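Trurkwood Community Learning Partnership
Progress report to the Rathjen Fund
Submitted 17/11/2020

1. Purpose of this report

The Partnership is required to report to the Fund at the midpoint of the grant. The report covers adult learning at the Sundosville and Undov centres, the loan of home computers to enrolled learners, and the position on staffing and premises. Expenditure is set out in the return sent separately.

2. Enrolment and attendance

A total of 386 adults have enrolled since the start of the grant, of whom 196 are registered at Sundosville and the remainder at Undov. Reading and writing courses remain the most heavily subscribed at both centres. Demand for basic arithmetic has been lower than forecast, and one evening group at Undov was merged with the daytime group in August.

Attendance in person was suspended during the spring and resumed with smaller groups. Tutors moved most teaching to telephone and online sessions during the closure. Learners on the English conversation course were the hardest to keep in contact with, as few had an email address in regular use. Tutors wrote to them by post and a proportion have now returned.

3. Home computer loans

The original proposal did not include equipment loans. Following the Fund's agreement to the revised budget, the Partnership began to accept used desktop computers from local employers for loan to learners without one at home. To date 53 machines have been placed with households. Each loan is for the length of the course and is recorded on a signed form held at the learner's centre.

Donated machines are checked before issue and the previous owner's files are removed. The limiting factor at present is the supply of working screens and keyboards.
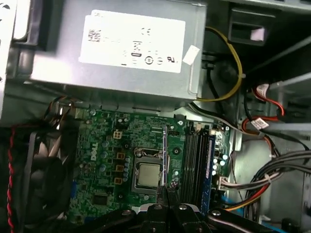
Inside a Dell desktop computer, with the power supply and its label.

Learners have used the loaned computers chiefly for coursework and for the weekly online session. Several have also reported using them for benefit claims and job applications, which the Partnership regards as within the spirit of the grant. A short guide in large print is supplied with every machine.

4. Staffing and premises

The Partnership employs four part-time tutors under the grant. One post at Undov was vacant for most of the summer and has since been filled. All tutors have completed the safeguarding course required by the Fund.

The lease at Sundosville has been renewed on the existing terms. The Undov centre continues to share its building with the library – an arrangement that works well during the day but restricts evening opening. Discussions on a later closing time are in progress.

5. Matters for the Fund's attention

The Partnership asks the Fund to agree that the underspend on room hire be carried forward to meet the cost of postage and learners' internet access. It also asks that the target for arithmetic enrolments be reviewed in the light of section 2.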